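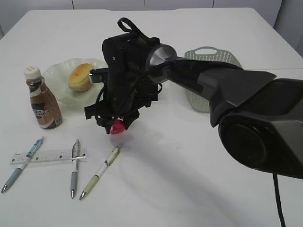

By Unai Herrero and Gonzalo Sotomayor, Givolgate Product Support
Last revised Tuesday, September 9, 2025

Section 4. Joining, leveling and caring for the Plerkier table

Read Section 3 first. Both bases must be assembled and standing in their final place before you start. Two people are needed for steps 1 through 4.

Tools: the hex key from the hardware bag, a spirit level at least as long as your forearm, a soft cloth, and a flashlight.

4.1 Joining the two tops

1. Set each top face up on its base. The printed arrows on the undersides point toward each other.
2. Push the tops together by hand until the edges touch along their full length. Do not use a hammer or a clamp.
3. From underneath, fit the eight joining bolts and turn each one until it just grips.
4. Run a fingertip across the seam. If one side is higher, loosen the nearest bolts, press the high side down, and tighten them again.
5. Tighten all the bolts, working from the middle outward.

Note: A thin line stays visible where the tops meet. It does not affect the strength of the table.

CAUTION: Keep fingers out of the gap when the tops are being pushed together.

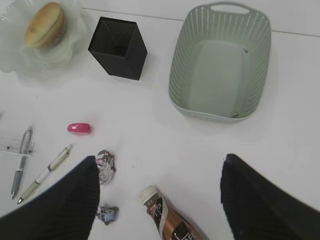

Fig. 4-2. Seam near the back edge, with a dish, a pen holder and a basket on the top.

4.2 Leveling

1. Clear the table completely.
2. Lay the level along the seam, then across it. Write down which corner is low.
3. Turn the foot at the low corner counterclockwise to raise it. One full turn is usually enough on a hard floor.
4. Check both directions again, and then check the opposite corner.
5. Push down on each corner in turn. If the table rocks, lower the foot that lifts.
6. Tighten the lock nut on every foot.

On carpet, wait a day and repeat steps 2 through 6. The feet sink a little under the weight of the tops.

The standard height is 28 inches. For the tall setting, use the longer legs from the Mastdale kit (part 146). Do not stack spacers under the feet to gain height.

4.3 Load

The maximum load is 262 pounds, spread evenly over both tops. Put heavy items over the legs and away from the seam. Do not sit or stand on the table.

4.4 Everyday care

Wipe with a damp cloth and a little dish soap, then dry. For ink, use rubbing alcohol on a cotton pad, and try it first on the underside. Brush crumbs and pencil shavings out of the seam with a soft brush. Scouring powder and steel wool will leave marks that cannot be removed.
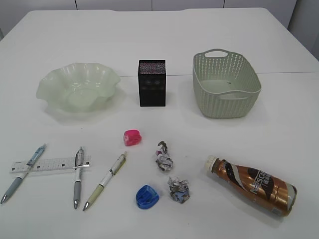

Fig. 4-3. Table in use. The seam runs behind the row of containers.

Check the joining bolts every April and any time the table has been moved. To move it to another room, take the two tops apart first.

Replacement bolts and feet can be ordered from Echevarría, the parts supplier listed on the inside cover. Have the number from the label under the left top ready when you call.

Continue to Section 5, Cable tray and side hooks.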